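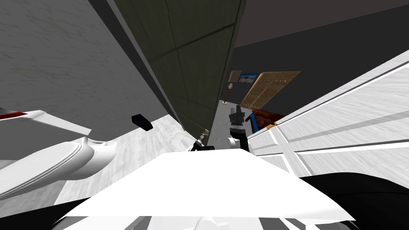
Skoto demonstration collection group

Minutes of the meeting held 26/02/2023

Present: Lucinda Lyons (chair), Tobias Fitzsimmons, Hollis Quintanilla, Booker Kowalczyk (minutes)
Apologies: Tobias Benavides, who sent a page of comments in place of himself. They are taken under the items they concern. As usual, Tobias F. and Tobias B. are told apart by initial.

1. Minutes of the last meeting

Agreed, with one correction. Hollis did not "offer" to rewrite the labelling guide. She was asked to, and said she would think about it. She has now thought about it and has written half.

2. Matters arising

The spare headset has been found. It was in the cupboard marked Spare Headset, where two of us had looked.

The storage bill went to the right cost code this time. Lucinda has thanked finance and kept the email.

The name of the new data set is still open. Greteo remains the working name until someone proposes a better one in writing. Spoken proposals are no longer accepted after last time.

3. State of the collection

Tobias F. reported. The group has 38 accepted demonstrations in the simulated room, all by remote operation, all of short reach-and-grasp tasks. A further 15 were recorded and turned down at review. The target for the end of March is on the wall and was not read out.

Of the 15, most went for the same reason: the operator paused in mid-reach to think. Tobias F. said a person watching would forgive this, but the learner takes it as part of the job and will also stop in mid-reach, with nothing to think about. Lucinda asked whether pauses could be trimmed. Hollis said they could, and that the arm would then appear to change its mind at great speed.

There was some discussion of whether a hesitant demonstration is a bad demonstration. Tobias B.'s note says that it is a slow good one. Tobias F. says that it is a bad one. It was agreed to keep the rejected recordings in their own folder and not to delete them until the two Tobiases have been in the same room.

4. Tilted views

Hollis raised the matter of camera angle. A good many recordings show the room leaning well over to one side. She has had 6 messages from reviewers asking whether the building is all right.

She wants the tilt kept. A policy trained only on level views learns where the floor is by habit, and falls to pieces the first time the view rolls. She would like a proper spread of angles, written down in advance, so that we know what we have. At present the spread is whatever it happens to be.

Tobias F. is in favour but pointed out that reviewers are slower with tilted footage and two of them say it makes them feel ill after lunch. Lucinda asked if they could review it before lunch. This was recorded as a suggestion.

Decision: tilt stays. Hollis to write down the range. Reviewers may rotate the playback for their own comfort but must not save it that way. It has been done once already and took an afternoon to undo.

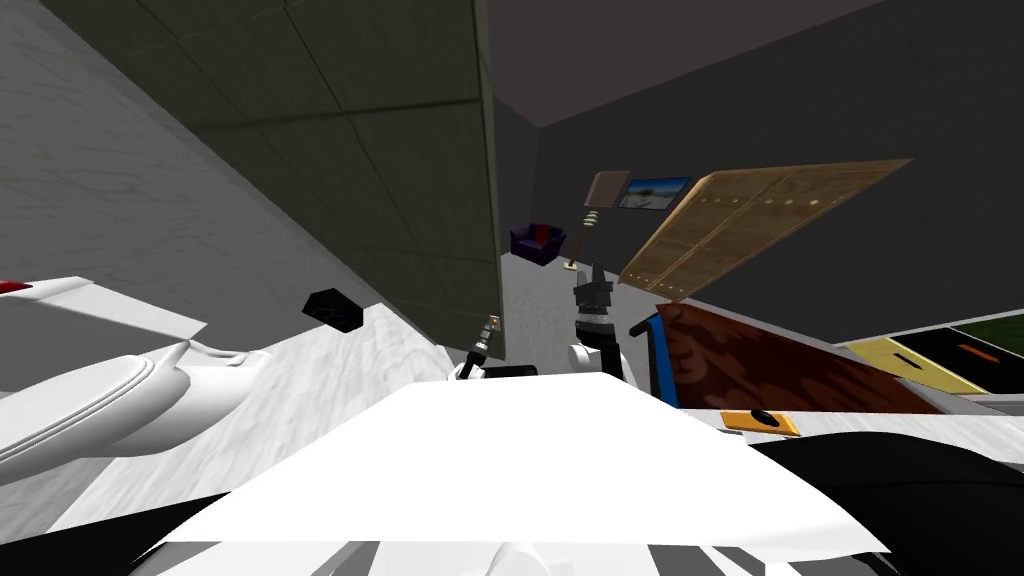

5. Scene clutter

Booker reported on the room itself. The background is now furnished enough that the learner has something to ignore: pictures, an armchair, a floor lamp and so on. The question was whether to start moving these between sessions.

Tobias B. (by note) is strongly for it. His worry is that the model will use the armchair as a landmark and be lost without it. He writes that he has seen this before, on the Dresine work, where a perfectly capable arm turned out to be steering by a pot plant. The meeting enjoyed this more than he probably meant it to.

Tobias F. asked that we move one thing at a time. Booker said that would take until the summer. Lucinda proposed shuffling the whole background every 8 recordings and keeping a log of the layout each time. Agreed, with Booker noting for the minutes that he is both the person keeping the log and the person writing the minutes, and that there is a limit.

Hollis asked that the small dark objects be given more contrast with what they sit near, or else that we admit they are hard and mark them so. It was agreed to admit it. A "hard to see" flag will be added to the form, next to the "operator error" box, and people are asked not to confuse the two.

6. Objects that do not stay put

Tobias F. would like it known that things in the simulation sometimes hang in the air. It may be a missing contact, it may be the loading order, and he has not had time to find out. He raised it last month under any other business, when people were putting their coats on.

Views differed. Hollis thinks any recording with a floating object should be thrown out on the spot, as it teaches the arm something untrue about the world. Tobias B.'s note, which seems to have seen this coming, argues that a floating object in the background does no harm if the task is elsewhere. Lucinda said she was not a specialist, but if she saw a mallet in mid-air she would find it hard to attend to anything else, and she wondered if the model might feel the same. Tobias F. said the model does not feel. Lucinda said neither had she, by item 6 of some meetings.
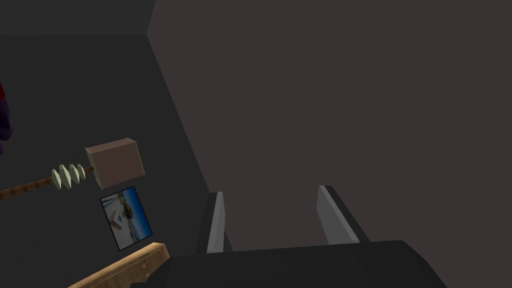
The rule agreed was as follows. If the floating object is the target of the task, reject. If it is in view but not involved, accept and flag. If the operator went after it anyway, reject, and have a quiet word with the operator.

Tobias F. to look for the cause. He asked for two clear days and was given one.

7. Empty grasps

A short item that became a long one. Hollis wants recordings where the fingers are open and nothing is being held to be kept at the start of each demonstration. Some operators begin recording only when the gripper is nearly on the object, so the learner sees plenty of closing and very little getting there.

Booker said operators start late because the guide tells them to avoid dead time. The guide was fetched. It does say that. It also says, two pages on, to record the full approach. Both sentences appear to be by Hollis, who said this was why she had only rewritten half of it.

Decision: record the full approach. The line on dead time to come out. Operators to be told by message and also out loud.

8. Van Dusen

Lucinda has spoken to Van Dusen, who would like a sample of our data to try against their own learner. They asked for "something representative". After discussion it was felt that a truly representative sample would include the pauses, the floating things and the afternoon of wrongly rotated footage, and that they should be sent something good.

Tobias F. objected on principle. If they train on the tidy part they will expect the rest to be tidy. Lucinda took the point and will send a mixed set with a covering note. Hollis to write the note. Tobias F. to read it before it goes, for tone.

9. Any other business

The kettle in the operators' room trips the socket that the workstation is on. Please boil it between recordings – the last session to be lost this way was going well, according to the operator, and we have only his word for it.

Tobias B. asks (by note) whether meetings could be shorter. Noted.

10. Actions

Hollis: range of camera angles; rest of the labelling guide; covering note for Van Dusen.
Tobias F.: cause of floating objects; reading the covering note.
Booker: layout log; new flag on the review form; message to operators.
Tobias B.: to attend.
Lucinda: sample to Van Dusen; word with reviewers about lunch.

Next meeting in March, same room, date to follow once the room booking page is working again.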